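How to Watch a Shirt-Folding Demo Without Being Sold

Hiếu Tôn of Drernar invited me to the June open day, and I went with doubts. Use these steps at yours.

1. Stand close enough to see the fabric edge. Grippers are easy to admire from the back row.
2. Ask for a crumpled start. A cloth already lying flat is half the job.
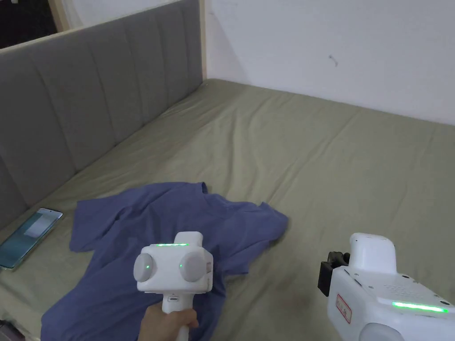
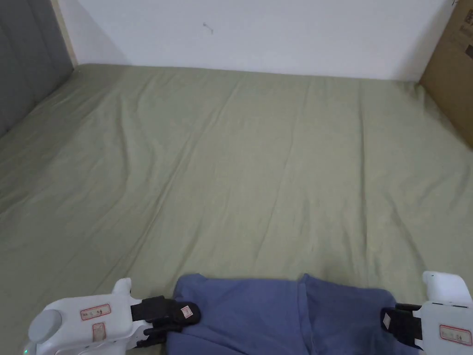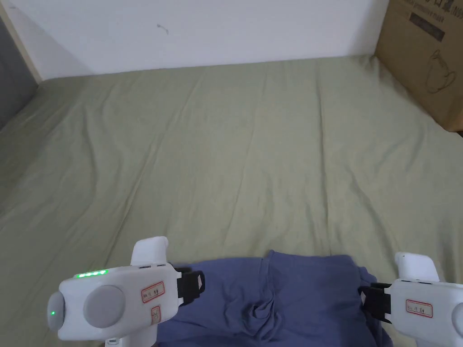
Hand-held grippers and blue clothing on the green sheet, Drernar open day.

3. Ask who is moving the grippers – a person's hands prove little about a robot.
4. Get the failures. Hiếu quoted 700 folds. I asked how many were redone and got a brochure.
5. Bring your own shirt. Mine stayed in my bag, and I regret that.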